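Chapter 6

Choosing a Bench Kit: The Guteo Two-Arm Trainer

By now you have met joints, links and grippers on paper, and you have worked out by hand where the tip of a three-joint arm ends up. Good. This chapter is where we finally get to spend somebody's money. We are going to look at a two-arm kit the way a buyer should look at it, with a job in mind, a notebook open and a fair bit of curiosity.

The kit is the Guteo Two-Arm Trainer, and I'll admit straight off that I enjoyed the weeks I had with it. It has faults and you will read about them. But it's also the first kit I've used where a class of beginners forgot to go to lunch, and that deserves a chapter.

What you will be able to do after this chapter

Write a short job statement for a bench robot, before looking at any catalogue.
Read a payload and reach table without being fooled by it.
Explain why two small arms can suit some work better than one large one.
Judge a gripper against soft, thin and springy things as well as blocks.
Set up a fair trial and record its results so another person could repeat it.

Key words: payload, reach, backlash, compliance, wrist view, hand-over, cycle, duty.

6.1 Start with the job

Most people begin with the brochure. It's more fun, I know! But a brochure answers questions its writer chose, and your job will ask different ones. So before you open it, write down what the arms will pick up, where it will be, where it has to go and how you'll know the job is finished.

Our job for this chapter is sorting hookup wire into a basket. It sounds dull until you try it. Wire is light, so payload hardly matters. It's thin, so a gripper that closes beautifully on a foam cube may close on nothing. It springs, it rolls over on itself, and two lengths dropped in the same spot will happily knot together. A person does this without looking. For a robot it's a proper puzzle, and a much better test of a teaching kit than stacking cups.

A job statement for it might read like this:

"Pick single lengths of insulated wire from an open tabletop and place them in a basket within reach of both arms. Lengths may be bent or crossed. A pick counts if one length only leaves the table. A place counts if the whole length is inside the basket when the gripper opens."

Notice that it says nothing about speed. We'll add speed in Section 6.5, once we know the arms can do the thing at all.

6.2 What comes with the kit

The Trainer is sold as two arms with grippers, a controller, a wrist camera for each arm, the cabling between them and a printed workbook. The table is extra. You can bolt the arms to any stiff bench, though Guteo's own bench has the mounting holes in the right places already, and drilling them yourself is an afternoon you won't get back.

A second company, Bireck, makes the spare fingers, and they're worth knowing about early. Fingers are the part that wears. On our unit they slid off and on with a small hex key, and students were swapping them without help by the second session.

The workbook was written by Leena Väisänen, who taught high school physics before she moved into training work, and it shows in the best way. The exercises are short. The diagrams are labelled in plain words. When something is likely to go wrong she tells you so on the same page – I wish more manuals did that.

6.3 Reading the numbers

The maker lists 3000 hours of running before the first service on the shoulder joints, and 2000 on the wrists. Students often ask why the two are different. Think back to Chapter 4 and count the small corrections a wrist makes during a single pick. The shoulder swings once and waits. The wrist fusses the whole time.

Take care with figures like these. They describe a duty, meaning a pattern of work and rest, and the maker's duty is unlikely to be yours. A school bench that runs two afternoons a week will reach its service date years after a lab bench that runs all day. Work out your own hours before you compare two kits.

Reach needs the same care. The listed reach is measured with the arm out straight, and an arm out straight can't do much. Elbow locked, it has no room to come at the work from a better angle. A handy classroom habit is to put tape on the table where the arm can still tilt its gripper freely, and treat that as the real reach. On our bench the taped area was noticeably smaller than the printed one. It was still plenty for a basket and a scatter of wire.

6.4 Fingers, thin things and the wrist view

Here the Trainer earned its place in this book. A lot of low-cost grippers are stiff. They're strong and precise, and hopeless with anything that isn't a block. Yellow plastic fingers with rows of cut-out windows, like the ones on this bench, use less material than a solid pair, and their openwork pattern makes a good starting point for talking about stiffness. Press one gently with your thumb and write down what you feel before you read on.

The wrist view deserves equal attention. A camera fixed overhead shows you the whole table, but it loses the wire just when you need it, as the gripper comes down over the top. A camera at the wrist keeps the fingers and whatever is between them in sight. It does give up the wide view, so anything off to one side has to be remembered or checked by the other arm.

Look for both effects as you study Figure 6.1. The green and yellow wire lies across the tips and dips toward the slot between the fingers, while a red length lies crossed over itself on the tabletop to the left. The basket farther back already has red wire in it. The second arm is blurred, which is a useful reminder that a moving arm gives you less to measure from.

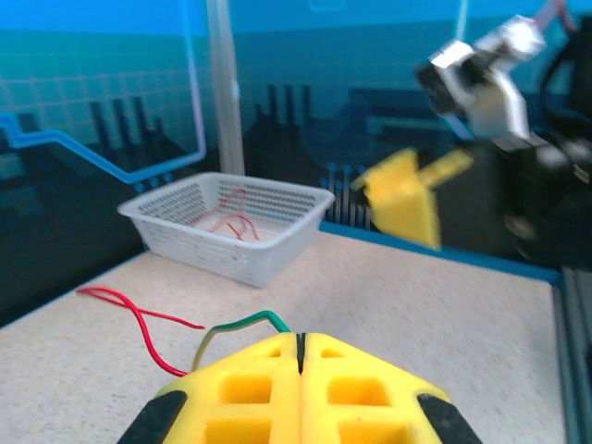

6.5 Setting up a fair trial

A fair trial is one that someone else could run and argue with. Ours used 76 attempts, split between the two arms, with the wire dropped by hand each time and left where it landed. No tidying allowed! It's very tempting to nudge an awkward piece straight, and each nudge makes your results worth a little less.

Record every attempt on its own line: which arm, what colour of wire, whether it was picked, whether it was placed, and a few words if something odd happened. The few words matter most. Our June group wrote "got two" so often that we went back and rewrote the job statement to say one length only.

Once the picks are dependable, start timing. Time a full cycle, from the arm leaving its rest position to the arm returning there, and keep the failed attempts in your average.

6.6 Where the kit falls short

The cable loops near the upper joints need watching. If they're dressed too short they tug on the arm at full reach, and the controller reports a joint error that sends beginners looking in the wrong place. The software for hand-overs between the arms is also thin. It works, but you'll be writing your own waiting steps, and the workbook gives them only a page.

Compare this with the Hyvönen single-arm bench in Chapter 7, which has lovely software and, of course, no second arm to hand anything to.

Try it yourself

1. Write a job statement for sorting shoelaces. Which parts of the wire statement can you keep?
2. Tape out the useful reach of any arm you have access to, and compare it with the printed reach.
3. Find two jobs where a wrist view would serve you poorly, and sketch where you'd put the camera instead.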